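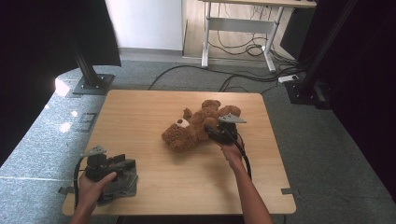

The cable always fails before the jaws do, wrote one reader of our February piece on bench grippers, and anyone running a two-handed station should stop changing pads on a schedule and start logging cable faults.

The technician who maintains the paired hand-held grippers at Plaltine's Geddes site agrees with half of that. "The cable fails first if you dress it badly," the technician said. "We dressed it badly for the first part of the project, so yes, our early log is mostly cable. The later log is pads and encoder offset. I wouldn't drop the pad schedule."

The station belongs to a project called Cilten. An operator stands at a light wooden table with a black gripper in each hand, one cable per gripper, and handles soft goods: cloth, plush toys and similar items. Jaw opening is recorded along with the rest of the session data. The technician's job is to make sure that a given opening recorded in the morning means the same opening in the afternoon, on both hands.

We spoke for most of a shift, with interruptions for a zero check and one pad change. The conversation is given in the order it took place, with repetitions removed.

## Setting the zero

Each gripper has a rotary encoder on the jaw linkage. Full travel is 105 mm between pad faces. The encoder itself is absolute, so power cycling doesn't lose the position, but the relation between encoder angle and actual opening depends on the pads and on how much slack there is in the linkage.

"People assume closed is zero," the technician said. "Closed is wherever the pads meet, and the pads compress. A firm squeeze and a light squeeze give you different numbers. So we don't zero closed."

The zero is taken on a gauge block instead. The block is 8 mm thick, and the operator closes the jaws on it under the spring load only, with no finger force on the trigger. The software takes the reading, and then the jaws are opened fully and closed on the block again. If the second reading disagrees with the first by more than the allowed band, the gripper is set aside.

I asked why the block is that thin.

"Most of what we handle ends up thin in the jaws. A folded cloth, the edge of a sleeve, a pinch of plush. The linkage isn't linear over the full travel, and I'd like the error to be smallest where the work is. At the open end a millimeter doesn't matter to anybody."

Does the left gripper get the same offset as the right?

"No. They used to share one file, and that was a mistake that lasted longer than it should have. Each body has its own file, named for the serial number. Left and right is decided at login, when the operator squeezes one and the software asks which hand it was in. You can swap them and nothing breaks."

The full morning setup, both grippers, takes 35 minutes. Most of that is warm-up. The encoder board drifts for a while after power is applied, and a zero taken cold will be wrong later in the session. The technician plugs in first, does the mechanical checks during warm-up, and takes the zero last.

## Mechanical checks

The checks are done by hand, without a fixture. The order on the sheet is jaws, pads, top plate, trigger, cable.

For the jaws, the technician holds the body in one hand and tries to rock each jaw sideways with the other. "You're feeling for play at the pivot. Some is normal. If one jaw rocks and the other doesn't, look at the one that doesn't, because it may be packed with lint."

Lint is the main contaminant at this station. Plush with a long curly pile sheds into the linkage, and cotton cloth leaves a finer dust that collects behind the pads. Compressed air was tried and dropped. It moved the fibers further in. The present method is a stiff nylon brush, worked from the pivot outward, then tweezers for anything wound around the pin.

"We don't oil the pivots," the technician added. "The pins run in polymer bushings. Oil plus lint is felt. I took one apart that somebody had oiled and there was a gray collar of the stuff all the way around the pin."

The flat gray plate on top of each gripper is checked for looseness with a thumb at each corner. Its screws are marked with a line of paint pen across the head and onto the plate, so a turned screw shows at a glance. The technician re-marks them every time they are torqued and wipes off the old line completely. Two lines on one screw have caused arguments.

The trigger check is a count of clean releases. The operator presses and lets go, and the jaws should return to full open without a pause. A pause near the end of travel usually means lint. A pause in the middle means the return spring has jumped its post.

## Pads

The pads are molded rubber on a thin metal backing, bonded at the supplier and held to the jaw with two screws. They are changed at 600 episodes, or sooner if the surface has gone shiny.

"Shiny is the real criterion. The count is there so that it gets looked at. Some sets are fine at the count and we change them anyway, and I keep those as spares for bench tests."

Both pads on a gripper are changed together. The technician was firm about this and gave the reason in terms of centering: a new pad against an old one stands slightly proud, so a thin object is pinched off the midline. The opening still reads correctly. The object sits in the wrong place relative to the body of the gripper, and that error doesn't show up in any of the software checks.

The pad change I watched went as follows. Power stayed on. The jaws were opened fully and held open with a wedge. The four screws came out, the old pads were lifted off with a plastic tool, and the jaw faces were wiped with isopropyl alcohol and left to dry. New pads went on with the screws run in finger tight, the jaws were closed on the gauge block to square the faces, and the screws were then tightened with the jaws still closed. After that came a new zero.

"If you tighten them open, they'll go in slightly twisted, and you'll spend the afternoon wondering why the cloth rotates when you lift it."

I asked whether a different rubber would last longer. The team tried a harder compound under the product name Trurnura. It wore well on cloth and slipped on plush, and operators compensated by squeezing harder, which brought forward the wear on the trigger. The remaining stock is in a drawer.

## Cables

This is where the reader's comment came back up. The technician had read it and didn't want to argue with the experience behind it.

"He's describing what we saw. The break is nearly always in the same place, just past the strain relief, where the cable bends when the wrist rolls. It's intermittent for days before it goes open. You see dropped samples with the hand turned palm up and none with it palm down."

The first fix was a longer strain relief, and it moved the break to the end of the longer strain relief. The second was slack. Earlier cables were cut to reach the table with the arm extended and little more, so every long reach pulled on the connector. The current ones are long enough to run back alongside the forearm and off the table with a loose bend at the body.

"The loop has to hang. Operators like to tidy it. They'll tape it to the wrist, and then all the bending happens in the last inch again. I've stopped asking them to be careful and put it on the sheet: no tape between the gripper and the table edge."

Under the bench the cables are less orderly, and the technician didn't pretend otherwise. The rule there is only that gripper cables don't share a tie with mains leads, and that a run across the carpet gets walked end to end at the start of the shift and checked for anything standing on it.

Dropped samples are now logged for each cable, by label. A cable that passes the threshold is taken out of use and cut in half before it goes in the bin. Uncut cables found their way back into service twice.

## Object handling and gripper load

I asked how much of the wear comes from the objects and how much from the operators.

The technician's answer was that the two can't be separated on this log. A plush toy is light, and the load on the jaws is small if it is gripped at a limb. Gripped through the body, the stuffing pushes back and the trigger finger supplies the difference. Cloth is easier on the trigger and harder on the pads, particularly when one hand clamps a fold against the table and the pad edge drags across the wood.

"The table finish matters more than I expected. There was a rough patch near one edge and it took the corner off a pad in a single session. We sanded it. Now I run a hand over the top when I do the other checks. It isn't on the sheet yet."

What else isn't on the sheet?

"Listening. A dry bushing ticks on the way closed. You'll hear it before you can feel it, if the room is quiet, and then you have a week or so to order the part."

The next planned change is a magnetic connector at the gripper end, so that a snagged cable comes off instead of pulling. Two are on the bench. The technician has not approved them, on the grounds that a connector that releases under load will also release a little under vibration, and a brief loss of contact looks exactly like the fault the cable log was set up to catch. Testing continues with both connectors on the left gripper's spare body, using one new cable and one old one with a known break.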